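Part-time Laundry and Linen Assistant, Ultby House

Hours: 38 hours a fortnight, mostly mornings
Reporting to: Zewditu Degefa, Housekeeping Lead
Start: January, or sooner if you are free

We are looking for somebody kind, steady and reasonably tidy to join the laundry at Ultby House, a guest house and residential study centre at the quiet end of the village, just past the old mill. If you have worked in a hotel, a care home or a school laundry before, lovely, do tell us all about it. If the only washing you have ever done is for a large and muddy family, please don't let that put you off, as two of our present team came to us exactly that way and we would be lost without either of them.

The house has been taking in guests for a good long while now. People come to us for painting weeks, choir weekends, language courses and the occasional wedding, and between them they get through a remarkable number of sheets. Last year we also took on the table linen for Alvarado, the restaurant across the green, so there are now napkins and tablecloths to be thought of as well as beds. In a busy week we send out some 500 pieces, and in a slow one we catch up on the mending and have rather more time for tea.

What the work is like

You would be one of 4 people in the laundry. The morning shift starts at half past seven, when the first baskets come down from the bedrooms, and it finishes at noon. Most of the day is sorting, loading, drying, pressing and folding, with a trolley round to the upstairs cupboards before the new guests arrive at three. There is a goods lift for the trolley, although it sulks in cold weather and you may have to ask it twice.

We dry outdoors whenever the sky allows, because the sheets come in smelling so much nicer, and so part of the job is keeping half an eye on the clouds. The napkins have their own way of being folded, which Zewditu will teach you (it took me a fortnight to get it right and she was very patient). You will also look after the stock book, put aside anything torn or stained, and let the office know when we are getting low on soap or pillowcases.

Colours are kept strictly apart from whites, and the blues have a day of their own.

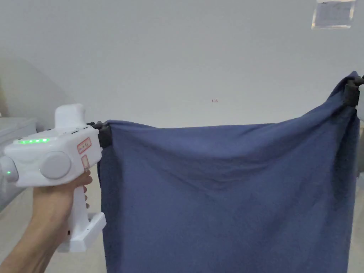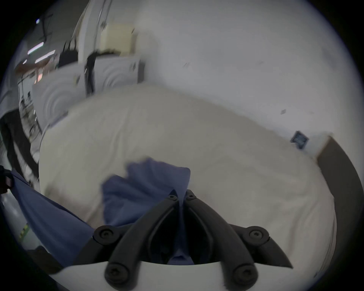

It is physical work, and we would sooner say so now than have you find out on your first morning. You will be on your feet for most of the shift and lifting damp linen, and the pressing room gets very warm in summer. We do take a proper break at ten, sitting down, with whatever the kitchen has left over from breakfast. If you have a bad back or anything else we ought to plan around, please tell us and we will see what can be arranged.

Who would suit us

Somebody who notices a loose hem, and who is happy working alongside others as well as being left alone with the radio for an hour. You should be able to read care labels and write a clear note in the stock book. A little sewing would be very welcome, though we can teach you buttons and hems. You don't need to drive, but the bus through Ultby is not frequent, so do look at the timetable before you apply. There is room for bicycles in the yard, under cover.

What we offer

Paid holiday, a free lunch on every day that you work, and your aprons and shoes provided. Your training is paid from the first hour. You may use the gardens whenever you like, and staff can bring a guest to any of the evening concerts without charge. The hours can be shared between two people, so if you and a friend would like to apply together, we would be delighted to hear from you both.

How to apply

Write us a letter or an email, whichever you find easier, telling us a bit about yourself and which mornings you could manage. A page is plenty. There is no form. Please put reference 1222 at the top so that it reaches the right tray, and address it to Ifeanyi Ugwu at the Ultby House office. Everybody who writes will get a reply, even if it takes us a little while.

We shall invite a few people to come and spend a morning with us, which is paid, and lunch is included. Wear something comfortable and come in by the yard door, as the front bell can't be heard from the laundry.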